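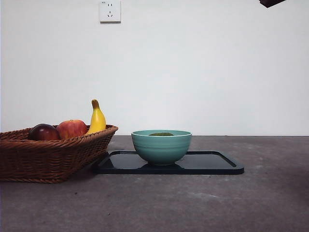 Fruit basket, tray and bowl, view of the fixed camera. Gripper top right.

osonmez
April 2018
I compare two grippers on the same table, Ollix and Daza. Each one gets 100 tries, fruit from the basket to the bowl. Ollix made 63 so far and I stopped there. The banana stands upright, so it is easy for both. The dark round fruit is the problem, the fingers touch the rim of the basket first.

bestus_fan
63 is low. I would blame the camera, not the fingers. From this side you see only the top half of the fruit.

osonmez
I do not agree. The Daza has the same camera and it misses less.

drusar10
Did you keep the same controller settings for both? Also the black tray is shiny, my depth camera hates this.

osonmez
Same settings, yes. The tray I can change for a matte one, thank you.

bestus_fan
Still the camera for me. Move it higher and run Ollix again.

Oğuzhan Sönmez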